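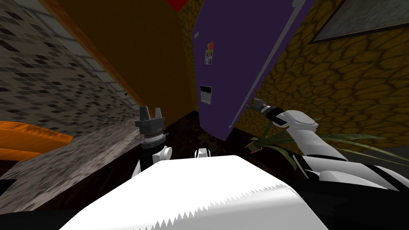 The two-armed robot at the purple refrigerator in Vargate's simulated kitchen.

Esik has put out version 25 of Vargate, its planning software for two-armed robots, and the folks at the Saavedra lab (who have been patiently trying early builds since May) sound very pleased with it! The big change is in how the planner handles close quarters, where the view from the gripper is mostly one big surface.

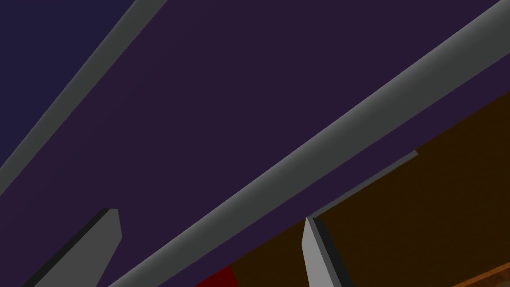

Gripper view, with two gray bars across the purple.

The older planner would pause and ask for a wider view. The new one keeps a running map of the room and goes on planning from that, checking up to 2000 short paths before it picks one.

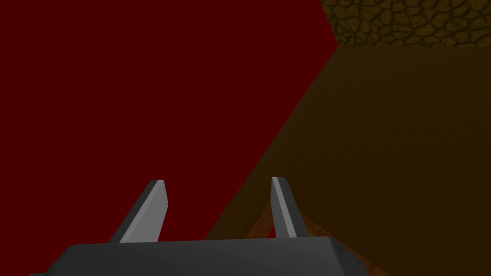 Setup is friendlier too, with 40 ready-made kitchen layouts in the box, and plans can now be replayed step by step from either arm, a thing users have been asking for ever so kindly and ever so often.

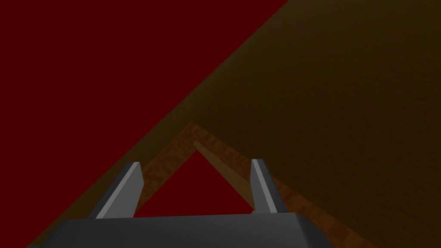

By the Bovau newsroom, robotics desk
5/11/21

The update is free for current users, and Esik hopes to add drawers and sliding doors next.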